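Conelico House retrofit: progress report for November
To the Kirnen Fund, from the project architect

Hello again from Waltham! It's been a busy stretch, so I'll get straight to the building and leave the money for the end (it's mostly fine, I promise).

The big news is the roof. All the old slate is off, the rafters on the north side have been doubled up, and the new insulation is going in as I type this. We found more rot at the eaves than the survey suggested, and that cost us 11 working days. Lysenko, our contractor, has moved the stair crew forward to make up some of the time, so the second stair is now framed up to the top floor. I walked up it this week and it feels great, much less steep than I'd feared from the drawings.

Of the 14 apartments, the ones on the ground floor are furthest along. Partitions are up, and the rough plumbing passed inspection on the first try. Upstairs we're still waiting on windows. The factory now says early next year, and I've asked for a firm ship date in writing.

We've also been going back and forth on interior finishes, and the tenants' group has had plenty to say about color. White got very little love!

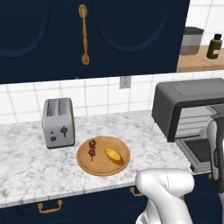 Kitchen rendering: navy upper cabinet with brass-colored handle

The courtyard is the part I'm least happy with. The city wants a bigger drainage basin, and that eats into the planting beds. I've redrawn it twice, and the latest version keeps the bench wall but loses the path along the east side. I'd love your thoughts before I send it back in.

On budget: the extra rafter work came to $1,102 over the carpentry allowance, and I've taken it out of contingency. We also spent $200 on replacement permit drawings. Everything else is on target, so I'm not asking for any change to the grant.

Next up are the roof membrane, the ground floor drywall and the elevator pit. If you'd like to come by, mornings before 10 are best, and please bring boots, the yard is a swamp right now.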